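Gripper bay walk-round, with my comments
Bed station, Jiltville floor
Form 242, filled in before and during the Baek / Drorgate comparison

I've typed my scribbles up under each item this time, as my handwriting on the last form got some complaints. Codes are the usual ones: OK, FIX (do it before the next session), WATCH (fine for now, look again). If you only want the gripper opinions, skip down to Part C.

PART A – BEFORE ANYTHING GETS PICKED UP

A1. Finger fasteners snug, no play at the tips
OK. Did every screw fitting by hand, then the wiggle test. The Baek fingers had a tiny bit of slop last month and I've been a bit paranoid ever since. None today. If you're swapping fingers, do them up evenly, side to side, and please don't reef on them – they only need to be snug.

A2. Finger faces clean
OK after a wipe. There was lint on both faces (cloth folding, what do you expect). Use the lint-free wipes and leave the paper towel alone, it sheds more than it picks up.

A3. Handheld unit opens and closes through full travel
OK. Twenty squeezes, no catching. The return spring is stiffer than the Drorgate one and my palm knows all about it by mid-afternoon.

A4. Tracking units seated in their mounts
WATCH. One of them clicks home but you can still rock it if you're mean to it. I marked the mount with paint pen so we'll see if it creeps.

A5. Wrist strap on
OK. Yes, every time. Yes, even for one quick go.

A6. Bed surface ready: sheet flat enough, one cloth item out, starting pose agreed
OK. Don't iron the sheet or pull it drum-tight! A few wrinkles are the whole point, and the grippers behave quite differently on a taut sheet. I had a folded blue cloth on the cream sheet for the opening runs and came at it straight on, tips first.

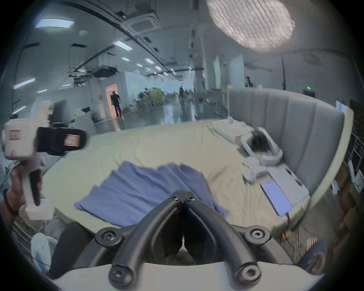 Ilango Chacko: I'd change A6 before the next round. Straight on flatters the Baek, its tips come in together and get under the fold nicely. Come in at an angle and one tip lands early and pushes the whole cloth along. Can we add an angled approach to the form so both grippers have to do it?

Fair call, and I've added it as C4 below. I did a handful of angled ones after reading that and he's right about the pushing.

PART B – AREA AND CABLES

B1. Walkways clear to the doorway
OK. Had to coil up one extension lead first. It wasn't plugged into anything, so it's back on the hook.

B2. Cables off the paths people walk
FIX. We've got too many loose runs across the floor and I include my own in that. Low-profile covers for the ones that have to cross, and everything else goes along the wall. I'd like this done before the Devport crew visit in April.

B3. Chargers and leads near the bed
WATCH. Phones and tablets are fine at the head end, but keep the lead on the side away from the operator. You can't see your own feet properly with a headset on, and I've hooked that lead with my shoe twice now.

B4. Fans on stands stable, blowing away from the cloth
OK. Feet level. Turn the near one right down for the folding runs, or a thin shirt will lift on its own and you'll think you're a genius.

B5. Exit sign lit
OK.

B6. Small parts put back after use
FIX. Hex keys are breeding on the bench. There's a tray. It has a label and everything.

PART C – THE COMPARISON ITSELF

Both grippers did the same job: pick up a cloth item, lift it clear of the sheet, set it down where the operator called it. I logged 551 attempts over the session, and a clean pick meant one go with no regrab.

C1. Pinch on a folded edge
Baek wins this easily. The narrow tips slide under and you get one layer if you want one layer. With the Drorgate pads I kept collecting the sheet as well – a bit embarrassing when the whole bed cover comes up.

C2. Grab from a crumpled heap
The other way around, and I didn't expect the gap to be so big. The Drorgate made 96 clean picks from the heap and I'd stopped counting regrabs on the Baek by morning tea, they were that frequent. Wide soft pads just suit a lump of fabric.

C3. Hand fatigue
Very much my own opinion, but the Drorgate is nicer to hold. The Baek is front-heavy and I started resting my elbow on my ribs, which then changes the angle of every approach. If you notice yourself doing that, swap out and have a cuppa.

C4. Angled approach (new, thanks Ilango)
Not enough runs to score yet. First impression is that the Baek pushes and the Drorgate drags, so you're choosing your poison. Thirty degrees off the fold is what I used and I'd stick to it so our numbers match up.

C5. Change of sheet and item
I also wanted a darker, heavier sheet in the mix with something shirt-like on it, left crumpled. Sleeves are a pain for both grippers. Put the small stuff like remotes well off to one side so you don't sweep it along with the cloth.
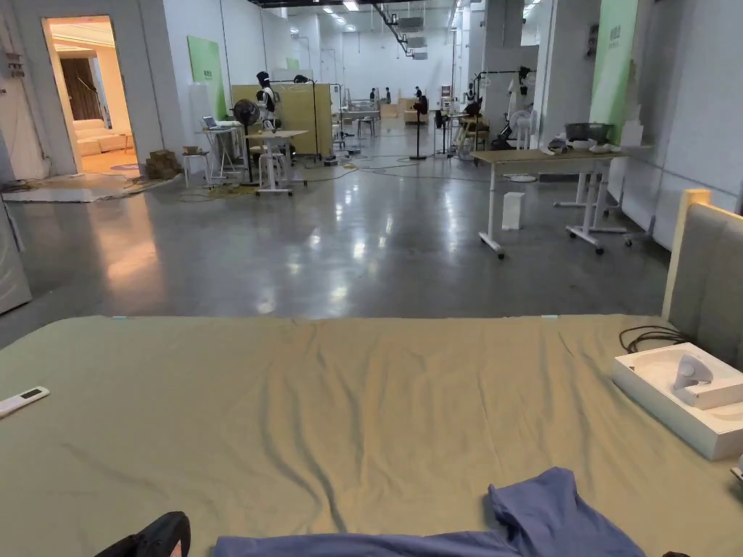

For shirts, go for the body first and leave the sleeve alone until it's off the sheet. If you start with the sleeve the rest twists, and then you're untangling by hand and the attempt doesn't count.

C6. Controller in its box between sessions
OK. Lay it in the moulded insert the right way up, coil the cable beside the box, and don't jam the coil in under the lid. That's how we lost the last connector.

PART D – SHUTTING DOWN

D1. Tracking units on charge
OK.

D2. Logs copied and named
OK, under job 1319. Gripper name first, then sheet colour, then item. I know the old order was different, sorry, but I can't find anything in the old order.

D3. Finger faces checked for wear
WATCH. Drorgate left pad has a shiny patch near the tip. Probably just polish from all the dragging. Compare it with the spare before the angled runs start.

D4. Cloth items shaken out and back in the tub
OK. The blue ones need a wash.

Still open: B2, B6, and a second pair of hands for C4. Mornings suit me best if you're keen – bring your own gloves if you've got small hands, the ones in the drawer are all large.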